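带老人小孩住Vakero，选套餐还是自己做饭？12月去

Nhàn Thái 发表于 06/08/2022

各位好，急问。12月一家人去Zudport，住7晚，有老人，有个刚上小学的。酒店看中Vakero，纠结的是订全包还是订带小厨房的公寓房。全包比公寓房总共贵623欧，不是每人，是全家加起来。听着不多，但我妈吃东西挑，油大的不吃，辣的不吃，自助餐她能吃的可能就是白粥和水果，那边有没有白粥我都不知道。

孩子倒是好办，有薯条就行。

再一个是位置。地图上看Vakero离镇上有段路，要是订公寓房，每天买菜怎么办？附近有超市吗？还是得打车。我们不租车，我老公不敢在那边开。

还有人跟我说冬天有些餐厅会关，全包就亏了。是真的吗？网上评价都是夏天的，冬天的翻了半天没几条。泳池是不是加热的也没人说清楚，客服邮件发了2封，回的都是模版。

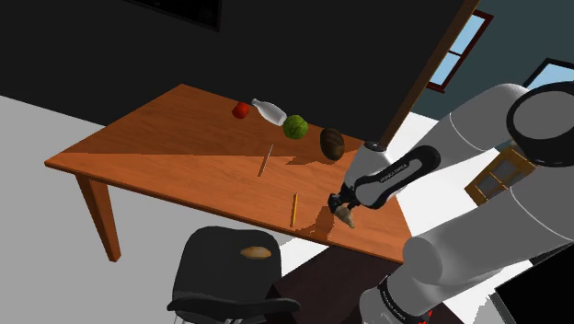
另外机场过去大概要多久？我们晚上到，怕老人折腾。旅行社推荐他们自己的接送，价格没细看。有去过的麻烦说说，房型、吃的、接送都行，越细越好。这周得定，不然早鸟价就没了。先谢谢了！

Liliana Zuccaro

去过，前年冬天，住的全包。先说结论，你家这情况我会订公寓房。

理由，冬天主餐厅开着，海边那个烤鱼的关，意大利餐厅隔天开，还得提前约。早上去前台约，晚了就没位。我们住那几天菜单基本在转圈，第四天开始我就吃腻了。味道不差，就是重口，汤都咸。白粥没有，有一种燕麦糊，甜的，老人估计不爱。米饭有，偏硬。

公寓房我朋友住过，我去串过门。小厨房就是两个电炉头，一个小冰箱，锅有，刀很钝。没有电饭煲，要煮粥就用锅慢慢熬，或者自己带个小的旅行锅，记得转换插头。油盐别指望房间里有。

买菜：出酒店大门右拐，走十来分钟有个Paju超市，不大，蔬菜水果鸡蛋都有，肉的选择少。中午关门，下午再开，别中午去扑空。大采购就去镇上，酒店有班车，每20分钟一班那是夏天，冬天一天没几趟，到了先去前台拍一张时刻表。

泳池：室内的加热，室外的不加热，我手伸进去一下就缩回来了。室内池小，下午全是小孩，上午人少。海滩冬天风大，散步可以，躺着就算了。

楼层要跟酒店说清楚。它那个楼是沿坡建的，有的房间下去吃早饭要走很多台阶，电梯不是每栋都有。带老人一定写邮件要有电梯的那栋，到了再确认一遍，我们第一晚就被分到坡上面，换房折腾到半夜。
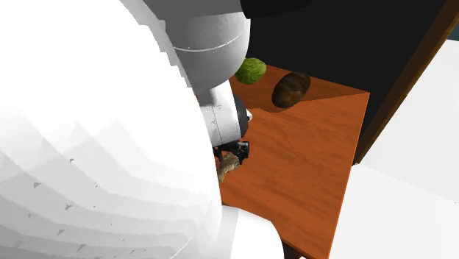
图：木桌上的绿色蔬菜和像面包的东西

接送别用旅行社的，贵。我们是酒店代叫的车，价钱提前讲好，司机举牌子等。儿童座椅要提前说，不说就没有。

Algirdas Mägi

我跟楼上意见不一样。度假还做饭？那不如在家呆着。

我带我爸妈去的，全包，他俩高兴得很，不用洗碗不用算钱，下午茶那个点心吃了又吃。差价摊到每天每人真没多少，你在外面随便吃两顿就回来了，水和咖啡都另算钱的。老人挑食可以跟厨房讲，我妈不吃奶制品，跟领班说了一次，后面每天给她单独做一份清淡的鸡肉和蔬菜，态度挺好。当然可能是淡季人少才有这待遇，旺季不好说。

冬天餐厅少是真的，不过主餐厅够吃了。

还有个折中办法，订半包，早餐晚餐在酒店，中午出去吃或者在房间随便弄点。公寓房能不能加半包我不确定，你问问，我记得预订页面下面有个选项，藏得很深。

接送我用的Gesunmont，网上订的，车准时，车里干净。机场到酒店晚上不堵车，四十多分钟吧，白天久一点。晚上到的话厨房可能已经关了，让酒店给留个冷餐盒，要提前一天说。

泳池没注意，我不游。

Nhàn Thái 补充

谢谢二位！！看完更纠结了哈哈。电梯那个太重要了，马上写邮件去。我妈听说可以自己熬粥，已经在找她那个小锅了，所以大概率公寓房。半包的选项我找到了，要先选房型再往下拉，但只能整段加，不能单加几天。再问一句，Paju收卡吗，还是要备现金？

Liliana Zuccaro

收卡，小额也收。班车要现金，备点零的。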